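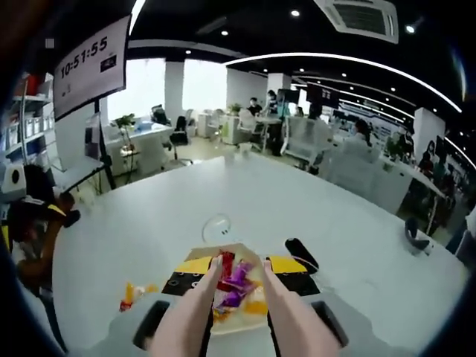
Combien coûte le kit de préhension Skiron ? Le fabricant, Tekar, le loue 496 euros par mois, formation comprise, avec un engagement de 6 mois.

Nous avons visité les bureaux de Tekar à Kusitz en novembre. La présentation a duré 30 minutes et portait sur la prise de petits emballages souples dans un carton. Selon l'équipe, les sachets de snacks restent plus difficiles à saisir que les boîtes rigides. La base d'essais livrée avec le kit contient 1216 enregistrements.

Le support technique est assuré par Fodor, en semaine uniquement. La notice n'existe pour l'instant qu'en anglais. Une version française est annoncée au printemps.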